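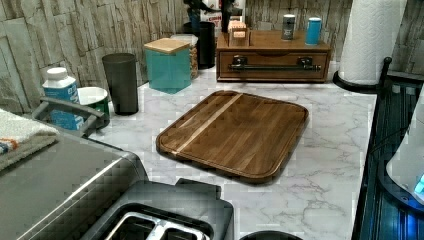 Fendarby is a kitchen-sharing house for people who like cooking and can tolerate other people doing it nearby. The questions below are the ones that come up most, usually from someone standing in the doorway with a bag of onions. The counter is the heart of the matter. The walnut-brown board with the pale stripe lives in the middle of it, the square teal canister keeps to the left, and the low organiser with the drawer sits back against the stone-look wall. Learn those three and you will seem like an old hand by lunchtime.

Is the marble real?

The counter is marble-patterned, and we leave it at that. Treat it as though it were real and expensive. Lemon juice, red wine and beetroot get wiped up when they land, and hot pans go on a trivet.

Which side of the board do I use?

The side with the groove, if you are carving or cutting anything that leaks. The groove runs just inside the edge and will hold the juice of one reasonable chicken. It will not hold the juice of a watermelon, as the July lunch established beyond doubt.

Can I put the board in the dishwasher?

No.

What about a quick cycle?

Also no. Warm water, a little washing-up liquid, a wipe, then stand it on its long edge until it's dry. When it starts to look thirsty, rub in some Ezeani board oil, leave it overnight and buff off the extra in the morning. The oil is in the cupboard under the sink. It smells of oranges and does not belong on salad.

Why is the board always at an angle?

People put it down at an angle. Uchenna Okeke straightened it every morning for most of a winter and has since taken up swimming.

What is in the clear jar?

Whatever was bought last. The jar gets refilled from the bulk shop, and opinions differ on whether to finish the old lot first (yes) or tip the new on top (apparently also yes). If you have a nut allergy, don't go by looks. Ask, or bring your own and put your name on it.

Can I move the canisters?

You may move them to wipe behind them, and you should. Crumbs collect along the foot of the wall with real determination. Put everything back where it was, lids on. The bamboo lid lifts straight up and objects to being twisted.

How do I clean the wall?

A soft dry brush first, along the seams, then a damp cloth. All those little ledges are charming until somebody fries bacon. Please don't use the Zoratel degreaser on it, whatever the label promises. That one is for the hob.

Where do I chop if someone is making toast?

Behind the toaster, on the same board as ever. Pull the board further back if you're working with anything papery, such as garlic or onion skins, and keep tea towels well away from the slots. Whoever is making toast is responsible for their own crumbs, including the ones they claim were there before.

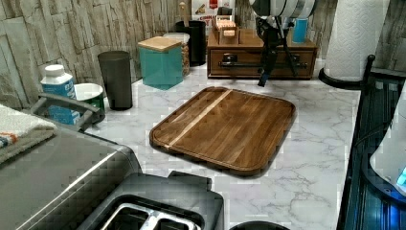
What does it cost?

Membership is 129 pounds a quarter, which covers the kitchen, the oil, washing-up liquid and shared dry goods. It doesn't cover your good knife if you leave it in the sink. Bookings run in slots of 4 hours and are made through the Esteo calendar, where you can also cancel up to the evening before.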